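Desumidificador Clevier: opinião depois de um inverno e meio

Comprei o desumidificador Clevier em março, no fim de um inverno em que a roupa dos armários cheirava toda a mofo. Moro num rés do chão virado a norte, com paredes antigas e pouca ventilação. Antes disso usei durante dois anos as caixas de cristais da Cusby, que custam pouco mas obrigam a comprar recargas o tempo todo.

Paguei 136 euros, já com portes. O modelo equivalente da Ackroyd estava mais caro e tinha um depósito mais pequeno, por isso nem cheguei a hesitar muito.

A montagem é simples. Vem tudo numa caixa só, com as rodas à parte, e basta encaixá-las. O manual em português está mal traduzido e em duas páginas troca o botão do temporizador pelo da ventilação. Convém deixar o aparelho de pé algumas horas antes de o ligar, como em qualquer máquina com compressor.

Uso-o sobretudo no quarto e no escritório, com a porta fechada. No quarto trabalha de tarde e desligo-o antes de dormir. O visor mostra a humidade, mas o valor não coincide com o do higrómetro Wesdale que já tinha – o Clevier marca sempre um pouco menos. Passei a guiar-me pelo higrómetro.
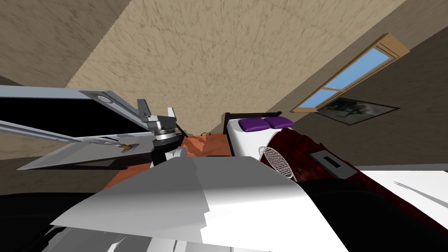
Serve para secar roupa dentro de casa?
Serve, desde que a divisão seja pequena e a porta fique fechada. Uma máquina de roupa estendida ao fim da tarde costuma estar seca na manhã seguinte, tirando as calças de ganga e as toalhas grossas. Há um modo próprio para isso, que põe a ventoinha no máximo e ignora a humidade escolhida.

O ruído é o ponto mais fraco. Na velocidade baixa ouve-se um zumbido constante, parecido com o de um frigorífico antigo, e na alta é preciso subir o som da televisão. Quem tiver o sono leve não vai conseguir dormir com ele ligado no quarto.

O depósito tira-se pela frente e tem uma pega que dobra. Quando está cheio pesa bastante e entorna se for levado depressa. Dá para ligar uma mangueira na parte de trás, mas ela não vem incluída e o encaixe é de uma medida pouco comum. Encontrei uma que servia numa loja de ferragens, à terceira tentativa.

O filtro lava-se com água morna. Faço isso de duas em duas semanas e demora quase 40 minutos a secar ao pé da janela. A luz de aviso do filtro acende por horas de uso, mesmo que ele esteja limpo, e apaga-se carregando no botão durante alguns segundos.

Quanto à eletricidade, a conta subiu, mas deixei de ligar o aquecedor a óleo só para tirar a humidade do quarto e no conjunto fiquei a gastar mais ou menos o mesmo. Num apartamento bem isolado a comparação será outra.

Pontos a favor: preço, depósito grande, rodas que andam bem em mosaico.
Pontos contra: ruído, manual, mangueira vendida à parte, visor pouco rigoroso.

Atualização, dezembro de 2025: continua a funcionar sem avarias. Uma das rodas ganhou folga e prende nos tapetes. Escrevi à assistência e responderam em 2 dias, com a indicação de que enviam uma roda nova sem custos. Ainda estou à espera dela.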